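Home News People Food Contact

Mehwish Mohmand clears her kitchen every night before bed, and she is strict about it. "One bowl out. That's the rule." Breakfast goes in it at 8, then it's washed and back in the same spot.

She moved to Stanetdale in February, from a shared house in Flutside. Four people, one cupboard. "You couldnt put a plate down. I used to eat standing up."

So the worktop had to be speckled grey. Hides crumbs, she says, and she laughs. And the bowl had to be pink. Her sister hated it. "She said it looks like a nursery. I said good."
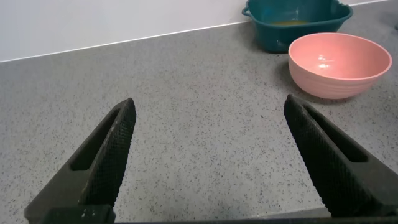
What she got rid of

Lots. The toaster went to Syahrul Tjoa next door, along with 10 mugs and a bread bin. He still brings the mugs round when he wants tea. "I gave them away and now I wash them," Mehwish says.

Does she miss any of it? Long pause. "The bread bin, a bit. It was teh only thing I'd picked myself." She might get another one. Smaller, and it would have to live in the cupboard.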